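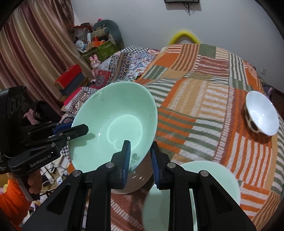
Tea bowls and tap water: what I did for my glaze project

I picked glazes for my second year project mostly because my gran had a shelf of green pots and I never knew why they were green. My tutor, Ubaldo Costa, said that was a good enough reason as long as I could turn it into a question. So my question became this: does the water you mix a glaze with change the colour you get after firing?

I should say I'm not a chemistry student (I dropped it as soon as they let me), so the first few weeks were a lot of reading. Celadon is the old name for a family of pale green glazes, and the green comes from a tiny bit of iron. Fire it with plenty of air and it goes yellowish or brown. Starve the kiln of air and you get the green. I'd read that sentence in three different books before I really got it!

Sota Hirose, who shares my bench, helped me mix the test batches. We used one recipe and split it between tap water, rainwater from the barrel behind the studio, and bottled water from the shop. Each went on 15 test tiles, all cut from the same bag of clay. I wrote the labels on the backs in iron oxide, which I'd really recommend, as pencil burns straight off and I lost my whole first set in November that way. I was not very cheerful that week.

The firing was done in the gas kiln at Blöndal, the shared workshop near the canal. Thịnh Chu let me sit in and write down the readings, and I learned more from those hours than from most of the reading. You can hear when the kiln is short of air, it sort of grumbles, and the flame starts licking out of the spy hole.

Now the results. Tap and bottled came out so close that I mixed up two of them on the table and had to turn them over to check. The rainwater tiles were a touch greyer, and some had pinholes along the bottom edge. I got quite excited, and then Trí Hứa pointed out that all my rainwater tiles had been on the same shelf, right by the burner. So I can't tell you if it was the water or the spot in the kiln. Very annoying, and completely my own fault.

If I did it again I'd spread the tiles over every shelf and I'd sieve the rainwater first, as there was definitely grit in it. I'd also like to try thicker coats, two dips against three, because Châu Mạc's tiles from last year show a much deeper green where the glaze pooled.

My tiles and notebook are in the drawer under the window if anyone wants to carry on with it.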